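Call for participants: winter food-sorting sessions, Tetcombe Road

Posted 12/8/24 by Daryna Ivanyshyn for the Bisuncombe Shared Kitchen

We need 4 people for a run of sorting sessions in January. I have written most of these calls over the years and I have stopped believing in the cheerful kind, so read this one to the end before you write to me.

What it is. Fruit and vegetables get moved from a sheet to a tray and back again, plates and bowls get laid out, and people write down what they did and how long it took. We want to find out whether setting out produce in a bedroom, on the bed, is any use to people who live in one room and have no counter to work on. Fosik, who supply the trays, are sure it is. I am not. A bed is soft, round things roll on it, and a plate on a rumpled sheet sits however it likes. If the answer at the end is "buy a folding table," I will be happy to write that down and send it to Fosik with the notes.

What you would do. You come for 3 sessions. In each one you spread the plastic over the bed, lay out the food, sort it into the tray by whatever rule is on the card that day (by kind, by size, by what needs eating first), then clear it all away and fold the plastic. Folding the plastic is the part people complain about. Afterward you fill in a form. Please fill it in at the session. Forms done at home the next evening tend to say everything went fine, and I don't trust them.

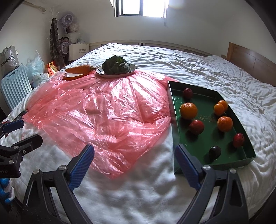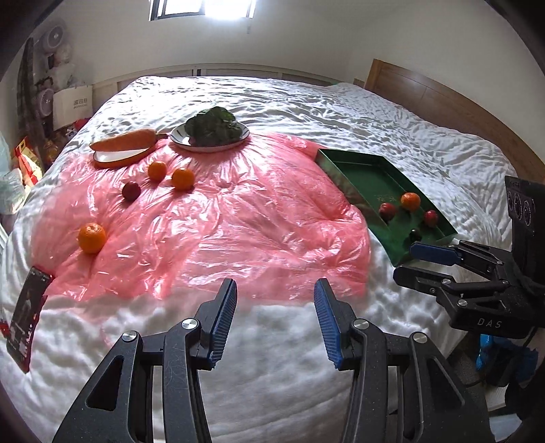 Fruit in the green tray, pink plastic across the bed

I sent the draft of this call around before posting it, and one reply came back from Jurgita Krūmiņa: I would leave out the part about the folding table. You have answered the question before anyone has sorted an apple. I worked off a bed for two winters and the tray made all the difference, because the edges keep things in and you can lift the lot in one go. Where it falls down is the plastic. It slides, it crackles, and it's no flatter than the sheet under it. Test an old tablecloth too, or you'll be blaming the bed for what the plastic did.

The part about the folding table stays in. The tablecloth is a fair point, though, and one of the sessions will now use one. I still think an orange will find its way to the floor off either.

Who we are looking for. Adults who cook for themselves at least some of the time. It would help if one or two of you live in a single room now, or have done. You don't need to be neat. I would prefer people who get annoyed by bad arrangements and say so on paper. If you already love an idea like this, you are welcome, but expect me to ask you a lot of questions.

You should be able to lean over a bed and lift a full tray. Tell me if that is a problem and we can talk about a lower load or a chair. The fruit is ordinary fruit, and if you have an allergy to any, put it in your message.

What you get. $65 per session, paid at the end of each one. The last group was promised payment "on completion" by someone who has since moved on, and it took far too long to sort out. You get the money even if you drop out after the first session. You may also take produce home, if you want fruit that has been handled all afternoon.

What you don't get. A certificate, a reference, or a share in anything Fosik decides to sell later. Their leaflet talks about "turning any bed into a kitchen." Please don't repeat that on the forms unless you find it to be true.

Where. The upstairs bedroom at Laur House, off Tetcombe Road. The stairs are steep and there is no elevator. Street parking is as bad as you have heard.

To apply, write to Daryna Ivanyshyn at the Shared Kitchen office, 400 words at most. Tell me where you prepare food now and what is wrong with it. Leave out the part about being a team player. I will answer everyone, including the people I turn down.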